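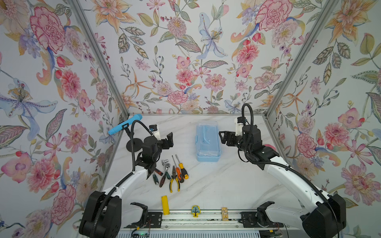 Comment added to the ticket: Same fault on our Nakance box at Rurholm. The lid closes with the tools out and springs back at one latch with the tools in. We swapped the lid with a spare and got the same result, so I would look at the contents before ordering parts.

Ticket 161
Item: Nakance tool box, carrying handle type
Location: Faulkner, small assembly bench
Supplier: Skulard
Priority: 3
Status: Open, reduced to monitoring
Opened: May 2025

Reported fault

Box does not stay latched when carried by the handle. One of the latch clips releases within a few steps of the bench. Tools have dropped on the floor twice, no damage to the tools, one small chip in a floor tile. The box was issued with the current hand tool set and nothing has been added to it. Reporter asks for a replacement under the Skulard supply agreement.

Log

Entry 1. Box emptied onto the bench and wiped out. Closed the lid empty and worked each clip ten times. Both clips engage with a clear snap and need a fingernail to open. Lifted the empty box by the handle and shook it. No release. Hinge side checked for play, none found that would matter.

Entry 2. Checked clips for wear with a hand lens. Slight whitening at the root of the clip nearest the corner. No crack. Whitening on this kind of plastic means the part has been bent further than intended, usually by force from inside the lid. Clip left in place.

Entry 3. Weighed the box with the full set: 1,239 g. The label on the inside of the shipping carton gives a higher limit than this, so overload is ruled out. Carton label copied to the supply folder.

Entry 4. Loaded the tools one at a time, longest first, closing the lid after each. No resistance until the wrench went in. With the wrench flat, the lid closes. With the wrench riding on a screwdriver handle, the lid stands up at the clip side and the clip has to be pressed home. It holds on the bench and lets go when the box is tilted.

Entry 5. Repeated the test with the wrench in the same raised position. Released on 4 tries out of 4. Repeated with the wrench flat. No release.

Finding so far: the latches are within normal condition and are being loaded from below by stacked tools. The packing order decides whether the fault appears.

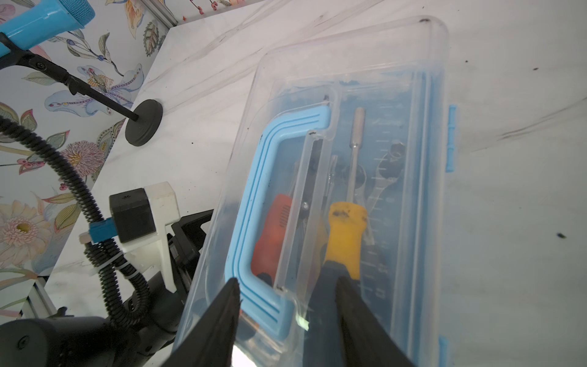
Packing order was left to whoever cleared the bench, and no two people did it the same way. Telling them to "pack it neatly" has been tried and did not change the release reports. The lid is transparent, so a check can be done with it shut and needs no extra tooling. Look in from above before lifting: the yellow screwdriver with its long shaft and the open-end wrench are both easy to pick out through the plastic, and the check is whether the wrench is lying flat or is propped on something. The tick marks inside the lid are no use for this, they run beside the tools and say nothing about height. Low light on the bench makes the check harder, and glare on the lid can hide the wrench jaw, so turn the box a little if in doubt.

Interim instruction, posted at the bench

Screwdrivers go in first, shafts parallel.
Wrench goes in beside the handles, flat on the floor of the box.
Close the lid with one hand flat on top. If it pushes back, open it and repack.
Do not force a clip with the thumb.
Lift by the handle only when both clips on the long edge have snapped.

Entry 6. Instruction in use for one week. No releases reported. One report of a stiff lid, traced to a screwdriver laid across the divider. Repacked, closed normally.

Entry 7. Skulard contacted about the whitened clip. They will supply a clip on its own but not fit it. Part requested. They also asked whether the box had been left in a vehicle in hot weather. Answered no, the box stays indoors at Faulkner.

Entry 8. Rurholm asked to try the same packing order on their box and add the result here. They confirm the lid closes fully with the wrench flat. They have not yet carried the box any distance with it packed that way.

Open points

Replacement clip not received.
Smudges on the yellow handle's end cap did not come off with a dry cloth. Cosmetic, no action unless it transfers to hands or work.
A foam insert was suggested. On hold. It would take up depth, and depth is what the box is short of.
Next review in September, or earlier if a latch releases with the tools packed to the instruction.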